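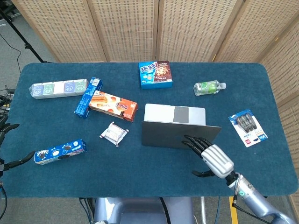
Support > Two-arm units > Table clearing > Ticket 1902

Reading time: 4 min
Print this page | E-mail this page

Ticket 1902 – right hand stalls on laptop lid, table clear job never finishes
Site: Rillville
Status: open, waiting on Okico

Opened 9:10 am

Job is the plain table clear. Snacks to the bin, bottle to the bin, laptop closed and left where it is. Been running the snack half since April, fine mostly. Laptop step is new and it's the one that hangs. Right hand goes to the lid, fingers touch, then the arm just sits there. No fault code. Light on the forearm stays green the whole time. After 110 seconds Zuketti times out and sends both arms home, and the lid is where it started.

Need this working or need somebody to say it can't. People here keep asking if the thing can do a kitchen table yet and I don't have an answer past "boxes, yes".

9:35 am
Rebooted controller. Same.

9:50 am
Log shows contact on two fingers, then "hold", then nothing. So it knows it's touching. Doesn't seem to know what to do next. Moved laptop closer to the near edge, ran again. Same hold, same timeout.

10:20 am – reply from Zaidi support
Please check that the hand is set to "press" for this step and not "grasp". A lid needs a push along an arc. In grasp mode the hand waits for a thumb contact before it moves on. Please also confirm your force limit on the right arm.

10:45 am
OK that's something. It was on grasp. Whoever copied the step from the cracker box job left it. Changed to press. Force limit is at 14, factory setting, have not touched it.

11:05 am
Ran with press. Lid moved! Maybe halfway, then whole laptop started sliding back across the felt and the arm stopped itself. Hinge on this one is stiff. A person puts the other hand on the base without thinking about it. Left arm is busy with cookie boxes at that point, so no help from there.

11:30 am
Tried left arm as a brace. Wrote it as its own step before the press. Left hand came over the top of the snack boxes and knocked the tall one down onto the wafers. Path planner treats anything light as not there, I think?? Is that a setting. Please advise.

11:50 am – reply from Zaidi support
Items under the weight cutoff are skipped as obstacles by default. You can turn this off under Planner, Light items. Runs will be slower. We suggest clearing the boxes first and doing the laptop last.

12:15 pm
Turned it off. Slower is right, wow. Also reordered so laptop is last. Should of done that to begin with.

1:40 pm
Six tries with new order. Results for the file:

Cookie box, lying on its side – picks every time.
Cracker box – picks.
Tall slim box – picks if it's flat, drops if it's leaning on something. Regripping is not in the job.
Little clear wrapped packet – bad. Fingers close on the corner of the wrap and it slips out. Got it 2 times. Vision also loses it when the lights over the table are on, glare I guess.
Bottle on its side – rolls when the hand comes in from the side. From above ok.
Blister pack – picks by the card. Bends the card. Nobody would want it back on a shelf like that, but it's in the bin.
Laptop with brace – closed on three, slid on two, one timeout.

2:05 pm
Question for Okico, Zaidi please pass on. On the timeout run the log had palm contact but no finger contact. Ribbed part of the palm was on the lid, fingers past the edge. Does palm count as contact in press mode or not? Manual says "hand contact" and leaves it there.

2:50 pm – reply from Zaidi support
Forwarded to Okico. Our understanding is that only finger pads count in the current version. A workaround is to move the approach point toward you so the pads land first.

3:20 pm
Moved it. Four runs, four closed, no slide with the brace on. Slow tho. Full table takes longer than me doing it with one hand and a coffee, but it did the whole thing start to finish and I was across the room.

Remaining, please keep ticket open:
– palm contact question
– clear packets
– some way to regrip a leaning box
– cables. Bundle on the left side drags on the table edge when that arm reaches far. Tied it back for now, want a proper bracket.

Told the people asking: boxes yes, laptop yes if it's last, little packets no. Will rerun in the morning with the overhead lights off and post the log here.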